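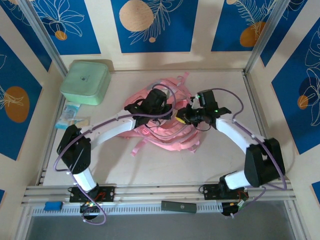

Ticket 290-51
Product: Naketti kids backpack, pink
Opened by: Hina Virk
Assigned: Wajid Gilani, Vellon bag support
Opened: 1 August 2020
Status: open, waiting on part

Problem as reported
Front zip pocket jams. Slider goes most of the way then stops dead, have to back it up and try again. Started after the bag went through the wash (yes I know). Also one of the snaps on the front strap pops open by itself when the bag is full. Daughter needs it for school in September so would like it fixed not replaced if possible. Bought at the Minhas store in Nellerness, have the receipt.

Reply, W. Gilani
Thanks Hina. Couple things to try before we send anything.
1. Empty the bag, all pockets, lay it flat on its back.
2. Turn the front pocket inside out as far as it goes, look for lining caught near the stop. Snip loose threads, don't pull.
3. Rub a plain candle or dry bar soap on both sides of the teeth. No cooking oil pls.
4. Run slider end to end 10 times, slowly.
Then a close picture of the front with the pocket and the snaps. Which snap is popping, upper strap or lower?

Update, H. Virk
Done all 4. Found a bit of lining folded over near the stop, trimmed the fray. Candle helped alot. Catches maybe one time in three now, always the same spot. Snap is on the lower strap, the other ones hold fine.

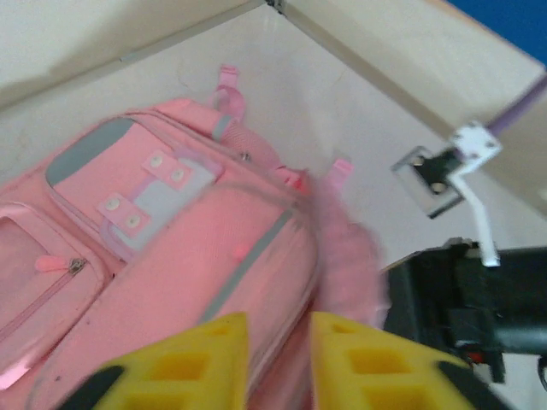

Front of bag, pale patch with the two snap straps, zip pocket at lower left

Reply, W. Gilani
Good, thats the view I needed. Pull tab and slider are still on there so no need to swap the whole zipper. If it only catches at one spot its usually the slider jaws opened up a little. Small pliers, squeeze the back end of the slider, one side then the other, GENTLY. Test between squeezes. Too tight and it won't move at all.
Snap: press the socket half closed a touch with the same pliers, cloth in between so you don't mark it. If that doesnt hold I'll mail a pair.

Update, H. Virk
Slider is fixed!! Ran it a bunch of times, no catch. Snap no better, pops as soon as I put the lunch box in. Please send the pair. Do I need a tool for it?

Reply, W. Gilani
Yes, but a cheap hand setter comes in the packet. White snaps, one pair plus a spare, going out within 24 hours. Don't pry the old one off till you have the new ones in hand, the hole can stretch.
Zipper part marked resolved. Leaving ticket open for the snap.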